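Reading a banana carton

Thu 31 March

I keep a notebook of carton markings. It started when I was moving apartments and had a stack of fruit boxes in the hall, and it has continued longer than the unpacking did. Banana cartons are the best of the lot for this, as they carry more printed information than most things people pull out of a store's recycling pile.

The current entry is a carton marked Machala on the end panel. Machala is in the south of Ecuador and ships a great deal of fruit, so the name by itself says little. The useful part is the stamp. On this one the stamp has a two-digit number, 13, followed by a smaller four-digit number, 2447, and the two are in different inks. The 13 is in the same purple as the hand stamp used on the lid flap. The 2447 is black and has the dotted look of an inkjet head.

My working reading is that the first number is the packing week and the second is the grower or packing shed. The week number fits. Fruit packed in week 13 of a year would reach a store around the end of week 15 or in week 16, and last year I picked up a carton with that stamp at the start of May, which leaves some slack for a distribution center and a ripening room. The shed number I can't check. I have two other cartons with 2447 on them, from different weeks, and the lids were folded the same way on both, with the left flap tucked under. That is weak evidence, but it is the kind I have.

The cartons themselves are two-piece. The base slides up into the lid, and both halves have ventilation holes that are supposed to line up when the box is closed. They line up better on some than on others. A misaligned lid loses a good part of the open area, and in a ripening room that matters, as the air has to be pulled through the load. I measured the overlap on the Machala box with a steel rule and a sheet of tracing paper. The two end holes were open for most of their width and the side holes for a little over half.

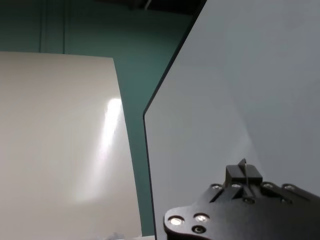 Cream panel with the teal wall behind it.

Board weight is harder. There are makers who print it in a round certificate on the bottom flap, giving the burst strength and the size limits, but export fruit cartons often skip this. I have tried weighing a cut square on a kitchen scale and working back to grams per square meter. For a piece from the lid this gave 400, and for a second piece from the same lid it gave something lower, so the scale is the limiting factor. A larger sample would fix that. I don't want to cut up the Machala base to get one.

Two other cartons from the notebook, for comparison:

Zaltach. Plain brown, one color of print, no week number that I can find. The hand holes are oval and have been cut cleanly, with the waste fully removed. The glue line on the long side is continuous. It held 300 paperbacks across two trips without the bottom sagging, though I did not load them all at once.

Jondano. White outer liner, three colors, and a stamp with the numbers run together, so that the week and the shed can't be separated unless you have several boxes. The glue is in spots and two of the spots had let go. The liner takes pencil well – better than any of the brown ones.

I also have a lid marked Otau with no base. The Jondano base fits inside it, with a few millimeters of play on the short side, and the holes do not line up at all.

Next on the list is the ink. The purple on the hand stamp rubs off slightly with a damp finger and the black does not. If the purple is applied at the shed and the black at the carton plant, my reading of the numbers is the wrong way around, and 2447 would be a batch of board. I would need a flat, unused carton to settle it.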